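Ballis Street Supper Club: what changes this fall

The supper club took its summer break in July, and the kitchen group used the time to go over how the monthly meals are run. Most of what follows was agreed before the break. A few points are new, so please read to the end even if you have been coming for years.

Meals stay on the first Thursday of the month. Doors open at 6 and food is served half an hour later. We are keeping the lower number of seats for now, with bookings taken by phone or on the sheet at the Sevach bakery. If you book and can't come, call before noon on the day so the place can go to someone on the waiting list. In February we had more empty chairs than we should have, and good soup went home in jars.

The price stays the same. Children under 14 eat free with an adult.
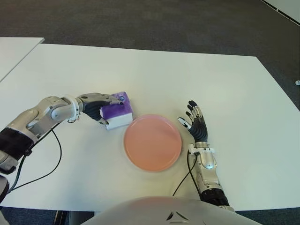
Clodagh Kavanagh

Plates were the longest discussion. We have used paper since the club started, and the cost has gone up every year. It also fills the bins, and we pay for the bins. From September we will use washable plates at every meal. They are light, they stack well and they can be dropped by a four-year-old. We looked at secondhand china too, but it is heavy to carry up from the store room and none of it matched in size, so it would not sit properly in the racks.

Washable plates mean washing up. Each table will be asked to scrape and stack its own, largest at the bottom, and bring the stack to the hatch. Please don't put cutlery between the plates. Two people per meal will run the machine, and there is a sign-up list by the coat hooks. The job takes less than an hour, and whoever does it eats free that night.

Cups are staying as they are. Bring your own mug if you want a large one.

On the menu side, Karlijn Goossens is taking over the planning from me. She has cooked for the club on and off for six years and most of you will know her bean stew. She is planning one meat dish and one without at each meal, with bread from Sevach and fruit afterward. The September meal will be roast chicken or baked squash. If you have an allergy, tell us when you book - not at the table, when it is too late to do much about it.

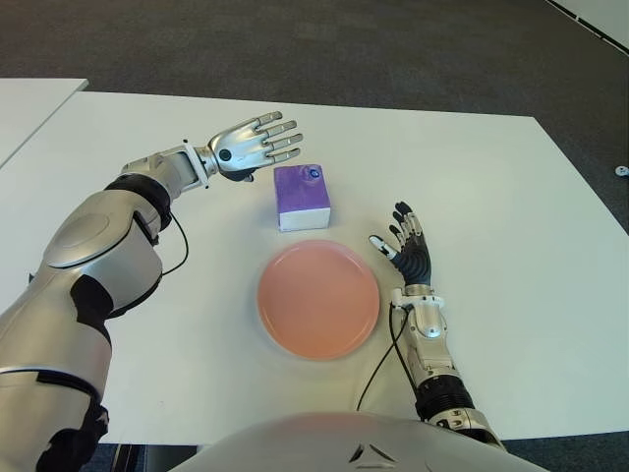
White tables on the gray carpet.

Seating will be a little different. We are leaving more space between tables and putting fewer chairs at each one. Groups that want to sit together should book under one name. If you come alone, say so when you call and we will put you with other people, unless you would like a table to yourself.

We still need a few things: large serving spoons, dish towels in decent shape, and a second soup pot with a lid. The old pot has a loose handle and I don't trust it when it's full. Please don't leave donations outside the door. Hand them in at the Sevach bakery with your name on the bag.

Thank you to Ó Conaill for the potatoes all through the spring. The delivery will start again with the September meal.

Bookings for September are open now. The next newsletter will have Karlijn's menus through December.

Posted Aug 4, 2020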